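4. Before You Press Start: House Rules for Tabletop Runs

This section applies to every kitchen run in the Preker simulator, including the short ones, the ones you are only doing to check something, and the ones started at 4:50 p.m. by someone with a coat on.

4.1 Setting the table

1. Load the kitchen layout from the shared folder. Do not load the copy on your desktop. We know you have one.

2. Let the objects settle for 50 frames before you touch anything. A bottle that starts a hair above the table will drop, wobble and sometimes leave, and your log will record this as a grasp failure.

3. Check each object against the layout sheet. If something has been moved on purpose, write the new position in the run notes. "Nudged it a bit" is not a position.

4. Leave clearance between the hot plate and anything made of glass. The simulator has no opinion about broken glass. The Nedanard lab, which runs the same layouts on real hardware, has a strong one.

NOTE: The burner is treated as hot in all runs, whatever its state variable says. A path that crosses it with an open hand is marked as a violation even if the task succeeds.

4.2 Ready pose

5. Send both arms to the ready pose and wait for the joint readings to stop changing. Fingers up, thumbs pointing inward, both hands at the near side of the table.

6. Look at the rendered view. Yes, with your eyes. The pose checker compares joint angles and will happily pass a hand that is sunk to the wrist in a bowl.

7. A fingertip may overlap an object on screen without touching it. If you can't tell, open the contact list. An empty list means you may carry on. Anything else means go back to step 5.

CAUTION: Never clear a contact by switching off collisions "just for the start." Cauã Guimarães went through last October's archive and found 1,950 runs, of which 1,560 were fit to keep. Most of the rest had collisions switched off just for the start.

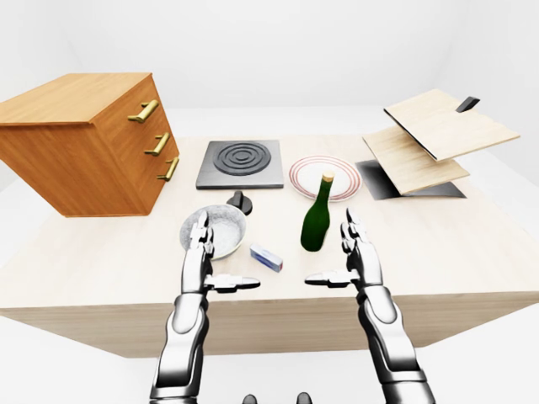

4.3 During the run

8. One operator has control of both arms. A second person may watch and may say "stop." They may not say "left a bit."

9. Keep the speed limit at the layout default until the first grasp has closed. If you raise it afterward, log the new value.

10. If a drawer is part of the task, pull by the handle only. Hooking the edge of the drawer front is quicker and will get your run thrown out, as the Malinowski gripper team can confirm at length.

11. Stop the run if an object leaves the table. Do not chase it.

4.4 Afterward

12. Save failed runs under their own names, with the reason. A folder called "misc 2" does not count as a reason.

13. Return both arms to the ready pose before closing the session. The Trandusier exporter reads the last pose as the next starting pose, and it will not ask whether you meant it.

Seeds, layout versions and who to bother about them are covered in Section 5.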